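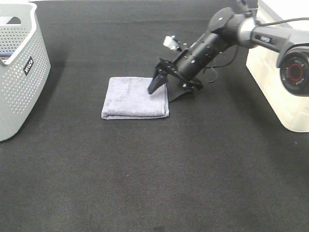
Photo: Harnbridge textile workshop

Search the notebook Enter keywords Go

Dec 13, 2020

Lint shedding, microfibre cloths, continued from the June entry. Two suppliers on test, Junberg and Hervieu. Same nominal weight, both hemmed.

Method as before. Wash at low heat, no softener, line dry, then rub against black cotton under a fixed load. Tape lift, weigh the tape. Each cloth gets 1,000 strokes, then a second set to bring it to 2,000.

Junberg: most of the loss comes in the first set. Very little on the second tape. Hem intact.
Hervieu: lower at the start but still shedding at 2,000. Fibres on the tape are short and look like pile, not edge thread. Overlocking loose at one corner on 2 of the 3 cloths.

Tape from the old roll picked up dust in the drawer – discard those blanks and redo. Balance drifted again after the door was opened. Let it settle before taring.

Zumcombe want a figure for washed cloths only. Unwashed values stay in our own table.

To do: repeat Hervieu with the hem trimmed off, to separate edge loss from pile loss. Order more black cotton, same weave. Check whether the rinse water filter can be weighed dry.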